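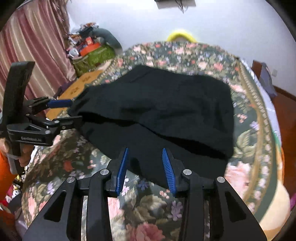

Stand: Freitag, 15. Mai 2020. Gilt für die Handgreifer mit blauen Backen, linke und rechte Einheit. Die ältere Fassung vom März bitte nicht mehr verwenden, dort stimmt die Reihenfolge beim Synchronisieren nicht.

Diese Anleitung beschreibt, wie man das Falten von Kleidungsstücken auf einem Bett mit zwei Handgreifern vorführt. Die Aufnahmen gehen in den Datensatz Tralach und werden dort zum Trainieren der zweiarmigen Faltstrategie verwendet. Wer nur mit dem ferngesteuerten Arm arbeitet, braucht ausschließlich den Abschnitt zur Fernsteuerung am Ende.

## Was man braucht

- zwei Handgreifer, geladen, mit eingelegter Speicherkarte
- ein Bett mit glatt gezogener Tagesdecke
- 16 Kleidungsstücke pro Sitzung, gemischt aus T-Shirts, Hosen und Hemden
- das Tablet mit der Aufnahmesoftware Hustness
- Klebeband für die Startmarken am Boden

Gemusterte Decken sind ausdrücklich erwünscht. Die Lageschätzung sucht sich feste Punkte in der Umgebung, und eine einfarbige Decke bietet ihr wenig. Auch was sonst im Zimmer liegt, darf liegen bleiben, solange es während einer Aufnahme nicht bewegt wird. Vorhänge bei offenem Fenster sind ein Problem, also Fenster zu.

## Greifer prüfen

1. Beide Finger ganz öffnen und ganz schließen. Der Weg muss ohne Ruckeln durchlaufen.
2. Die blauen Backen mit einem trockenen Tuch abwischen. Flusen setzen sich in die Rillen, dann rutscht dünner Stoff durch.
3. Die Schrauben an den Gelenken mit dem Finger prüfen. Lockere Schrauben nachziehen, handfest reicht.
4. Kameralinse kontrollieren. Fingerabdrücke nur mit dem Mikrofasertuch entfernen.
5. Einheiten nicht vertauschen. Links gehört in die linke Hand, auch bei Linkshändern. Die Kalibrierdateien sind fest zugeordnet.

Wenn eine Backe eingerissen ist, die Einheit zur Seite legen und Embla Ljungberg Bescheid geben. Ersatzbacken liegen im Schrank bei Plirberg, zweites Fach.

## Synchronisieren

1. Beide Greifer einschalten und warten, bis das Tablet beide als verbunden meldet.
2. In Hustness eine neue Sitzung anlegen und das Kürzel der vorführenden Person eintragen.
3. Beide Greifer so halten, dass jede Kamera die Backen des anderen Greifers sieht.
4. Beide gleichzeitig zweimal schließen und öffnen.
5. Auf die Bestätigung warten. Kommt nach zwei Versuchen keine, beide Einheiten ausschalten und von vorn beginnen.

Die Synchronisierung gilt bis zum nächsten Ausschalten. Nach einer Pause, in der sich eine Einheit selbst abgeschaltet hat, muss sie wiederholt werden.

## Startlage des Kleidungsstücks

Das Stück wird mit der Hand auf das Bett gelegt, bevor die Aufnahme läuft. Es soll nicht perfekt liegen. Leichte Falten, ein umgeschlagener Saum oder ein schräg liegendes Hosenbein sind in Ordnung. Zu einer Kugel geknüllte Stücke gehören in eine andere Aufgabe (Entwirren) und werden hier nicht aufgenommen.

Schwarze Kleidung bitte nur bei gutem Licht. Auf dunklem Stoff sind Kanten und Nähte für die Kamera schwer zu unterscheiden, und Benjamín Navarrete musste im März eine ganze Sitzung aussortieren, weil der Ärmel auf keiner Aufnahme vom Rumpf zu trennen war. Auf einer dunkelgrünen, geblümten Decke geht es, wenn die Deckenlampe an ist.

Bei T-Shirts sollte der Kragen von der vorführenden Person weg zeigen. Bei Hosen ist die Richtung frei.

## Vorführen

1. An die Startmarke stellen, beide Greifer geöffnet über dem Bett halten. Aufnahme am rechten Griff starten.
2. Eine Sekunde stillhalten. Dieser Abschnitt wird später als Anfangsbild genommen.
3. Mit dem linken Greifer eine obere Ecke fassen. Die Backen flach anstellen und nur den Stoff greifen, die Decke darunter bleibt liegen.
4. Mit dem rechten Greifer die gegenüberliegende Ecke ansteuern. Den linken so lange geschlossen halten und nicht ziehen.
5. Sind beide Ecken gefasst, das Stück ein kleines Stück anheben und straffen.
6. Der Länge nach falten, ablegen, beide Greifer öffnen und senkrecht nach oben wegnehmen. Wer seitlich wegzieht, nimmt den Stoff mit.
7. Quer falten. Bei Hosen zweimal, bei T-Shirts einmal.
8. Beide Greifer zurück über die Startposition führen, eine Sekunde stillhalten, Aufnahme beenden.
9. Ist beim Greifen der Kragen verrutscht oder eine Lage der Decke mitgekommen, den Fehler innerhalb der laufenden Aufnahme korrigieren. Loslassen, neu ansetzen, weitermachen. Korrekturen sind wertvoll und werden nicht herausgeschnitten.
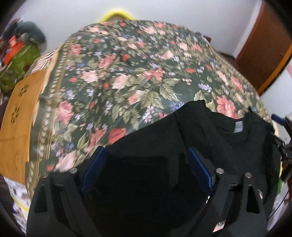

## Tempo und Haltung

Langsamer arbeiten, als man es mit bloßen Händen täte. Eine Faltung darf ruhig doppelt so lange dauern wie gewohnt. Schnelle Drehungen aus dem Handgelenk verwischen das Bild, und die Lageschätzung verliert dann den Anschluss.

Die Kamera sitzt am Greifer und sieht nur, worauf der Greifer zeigt. Man schaut beim Arbeiten selbst auf das ganze Bett und greift leicht Ecken, die keine der beiden Kameras vorher gesehen hat. Der Roboter hat diese Übersicht nicht. Deshalb vor jedem Griff den Greifer kurz auf die Stelle richten und erst dann zufassen.

Nicht mit Knie oder Ellbogen nachhelfen, auch nicht mit den freien Fingern glattstreichen.

## Aufnahmen kontrollieren

Nach jedem vierten Kleidungsstück auf dem Tablet die letzte Aufnahme durchsehen. Verworfen wird sie, wenn

- eine der beiden Spuren fehlt,
- die Lageschätzung springt (rote Markierung in der Zeitleiste),
- eine andere Person ins Bett greift,
- das Stück am Ende nicht gefaltet ist.

Alles andere bleibt drin. In der letzten Auswertung waren 94 Prozent der Aufnahmen brauchbar, der Rest scheiterte fast immer an der fehlenden Spur. Für den ersten Trainingslauf werden 2000 Vorführungen benötigt, für den zweiten 3000.

Die Speicherkarten gehen am Abend an Clémence Gautier. Karten nicht selbst löschen.

## Fernsteuerung

Ein Teil der Aufgaben wird am Arm Núñez wiederholt, mit denselben Kleidungsstücken. Gesteuert wird mit den beiden Führungsgriffen am Pult.

1. Not-Aus prüfen, bevor der Antrieb freigegeben wird.
2. Führungsgriffe in die Mittelstellung bringen und die Kopplung einschalten.
3. Skalierung auf der Stufe „fein“ lassen.
4. Ablauf wie oben, ab Schritt 2.
5. Vor dem Loslassen der Griffe die Kopplung ausschalten.

Der Arm reagiert mit leichter Verzögerung. Wer das erste Mal am Pult sitzt, übt mit einem Handtuch, bis die Ecken sicher gefasst werden. Einweisung nur durch Cristóbal Ulloa oder Hemi Kereama.

## Häufige Fehler

**Der Greifer fasst zwei Lagen.** Backen zu tief angesetzt. Etwas anheben und den Öffnungswinkel verkleinern.

**Der Stoff rutscht aus den Backen.** Backen reinigen. Hilft das nicht, mehr Stoff fassen, etwa eine Backenbreite.

**Die Tagesdecke wandert mit.** An der Bettkante unter die Matratze stecken, vor der nächsten Aufnahme wieder glatt ziehen.

**Tablet zeigt nur eine Einheit.** Beide ausschalten, zuerst die linke einschalten, dann die rechte. Danach neu synchronisieren.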